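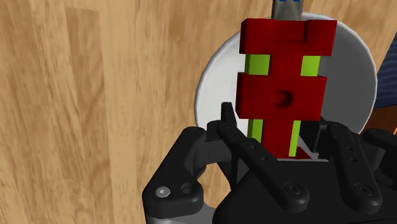

How many examples does a gripper need before it can learn to pick up a stack of blocks?

More than most people expect, and it depends how different the examples are from each other. A few hundred near-identical pick-ups teach very little. A smaller set with the blocks turned, shifted and half hidden behind other things teaches a good deal more.

FOR IMMEDIATE RELEASE

Flellow opens simulated tabletop collection to outside labs

Cliloritz, 3 Jun 2018 - Flellow is making its Closeo collection of simulated tabletop handling available to outside research groups. Free for teaching and non-commercial work. Commercial licence by arrangement, see end of this release.

Closeo is a set of recorded demonstrations. A person sits at a desk with a hand controller and drives a gripper in a simulated workspace, and every movement is stored along with what the virtual cameras saw. The recordings are then used as examples for a learning system, which tries to work out how to do the same job without the person.

The first release covers 16 tasks. Picking up a block assembly in one piece. Setting it down on a plate. Taking a block off the top without knocking over the rest. Pushing something aside to get at the thing behind. Full list in the notes that ship with the download.

168 hours of driving time went into it, all logged by 24 operators working in shifts at two desks in the Cliloritz office. Most had never used a controller of this sort before, and were given a morning's practice and then put straight on the easy tasks.

"We wanted ordinary hands," said Reinhold Kleinschmidt, head of data collection at Flellow. "If you only record your best engineer you get one style of grasp, over and over. The system learns that style and falls to bits the moment the block is turned round. So we took people from the accounts office, students, a retired piano tuner. Some of them come in from the left every time. Fine, keep it."

Failed attempts are kept as well. Dropped blocks, missed grasps, fingers closing on air. Each recording carries a label for the outcome, added by the operator straight after the attempt and checked later by somebody else. Where the two disagree the recording is marked as disputed and left in a seperate folder, so labs can decide for themselves.

Why simulation

Cost, mainly. And resets. On a real bench somebody has to put the blocks back after every go, and in our own earlier trials the putting back took longer than the picking up. In the simulated workspace the operator presses a pedal and a fresh layout comes up. Different positions, different clutter, different light, a different table surface if wanted.

It has limits and we would sooner say so now. Rubbery fingers are hard to simulate properly. Contact between a finger and a block edge is simplified, and friction is set per object, with no wear and no dust. Soft items are not in this release at all. Groups planning to move a trained system on to real hardware should expect to record some real examples too. The notes have a chapter on this, short but worth reading before anybody orders parts.

Camera views

Each demonstration was recorded from a fixed overhead view, a side view and a close view near the gripper. The close one is the awkward one. Fingers get in the way of the very thing they are about to touch, and objects run off the edge of the picture. Early testers asked us to clean those up or leave them out. We have done neither. A gripper at work has that view and a learning system needs to cope with it.

Leonie Schmieder, who led the labelling work, said the close view changed how her team wrote the rules. "At first the rule was, label the object if you can see the object. Well, you can see a bit of it. A red bar and a bit of green, say, and the rest is finger. So is that the block assembly? We argued for a week. Now the label says how much is showing and the lab can set its own cut-off."

The labelling rules are included in full, with the changes made along the way and the dates they came in. Recordings labelled under the older rules have been redone, apart from the pilot batch, which is marked as such and shouldnt be mixed in with the rest without checking.

Work with Brinkmann

Storage and the playback tool were built with Brinkmann, also of Cliloritz. The tool lets a user step through a demonstration, swap between the views and see the controller input alongside. It runs on an ordinary office computer. Playback on older laptops is slow at full size, use the half-size files instead.

Brinkmann will host the collection and look after access requests. Flellow stays responsible for the contents and for corrections. Please send errors to Flellow and download problems to Brinkmann, the two inboxes are not connected.

What comes next

A second round of recording starts later in June. Drawers, lids, and handing an object from one gripper to another. Operators are being taken on now, no experience needed, shifts are short and there are proper breaks as the controller is tiring on the wrist. Apply through the Flellow office.

There will be no changes to the first release while the second is being recorded, other than label corrections. Labs comparing results can rely on the recordings staying put. Every correction gets a line in the change log.

How to get it

Research and teaching groups should write to the access desk at Brinkmann with the name of the institution, a named contact and a sentence or two on planned use. Replies normally within the week. A sample set with one demonstration per task is open to all with no request needed.

Commercial users please contact Flellow directly. Terms depend on size of company and wether the trained system will be sold on.

Interviews with Reinhold Kleinschmidt and Leonie Schmieder can be arranged through the press office, mornings preferred. Visits to the recording desks by appointment only, and please no flash while people are driving.

About Flellow

Flellow records and labels handling demonstrations for groups working on robot learning. Based in Cliloritz.

Ends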